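Matchday kit tips from a muddy kitchen

I've been washing kit for Clustelham Juniors for two seasons now, plus whatever my own lot drag home from Morkton on a Saturday, and I've ruined enough shirts to have learned a thing or two. Most of this is cheap and a bit boring, but it works for us!

Let the mud dry first

I know, you want it in the machine the second they walk through the door. Don't! Wet mud just gets pushed further into the socks. Hang everything over the bath, have your tea, then bash the dry stuff off outside with an old nail brush (the back step is good for this, the patio is not, ask me how I know). After that it's a cold rinse, then a normal wash at 30.
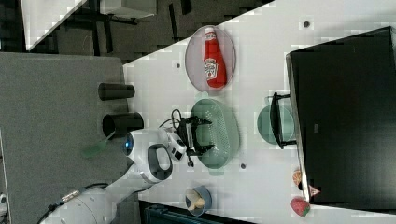
Grass is a different beast. I rub a blob of washing-up liquid into the stain with my thumb, leave it while I do the packed lunches, then rinse. White shorts sometimes need a second go. Never use bleach on them if there's a coloured stripe down the side, or you'll have a pink stripe, and a child who won't speak to you until Tuesday.

Boots

Take the laces out and pull the insoles up. Stuff the boots with newspaper and change it before bed, as the first lot will be sopping. Keep them well away from the radiator or the soles start to peel. Our Nordin pair went that way in their first month and I'm still cross about it.

Shin pads and gloves

Shin pads get a wipe with warm soapy water and a night on the windowsill. Keeper's gloves I wash by hand in lukewarm water, squeezing gently and never wringing, then I dry them flat out of the sun. If they still pong, a sprinkle of bicarb inside overnight sorts most of it (shake it out properly before kick-off!). 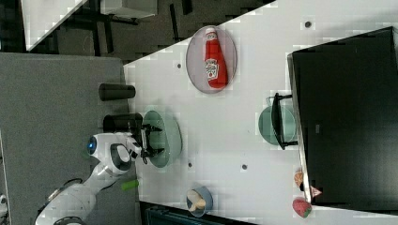

Half-time oranges

Cut them the night before, into quarters, and keep them in a lidded tub in the fridge with a damp sheet of kitchen roll on top. Fourteen oranges did us nicely for the Pirkesmont tournament, with a few bits left for the parents. Bring a carrier bag for the peel.

Water bottles

Take the lids apart, including that fiddly rubber bit, and soak the lot in hot water with a spoonful of bicarb. Leave them open to dry. And write the name on the bottle AND the lid, in permanent pen, or you'll be coming home with somebody else's every week.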